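Acta de la reunión de la comunidad Hladun – octubre

Asisten Simin Vahidi (preside), Uliana Semeniuk (acta) y los vecinos del 202 y del 287.

1. Bebidas de la sala común. Se acuerda dejar las botellas sobre el mantel turquesa – el de la greca – y el frutero a un lado. 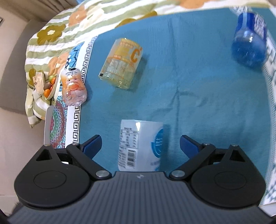
Simin pide que cada uno retire sus envases antes de las 4. Uliana hablará con Remar para el contenedor de plástico.

2. Mantel. Lo lava el 287 este mes y el 202 el siguiente.

Se levanta la sesión.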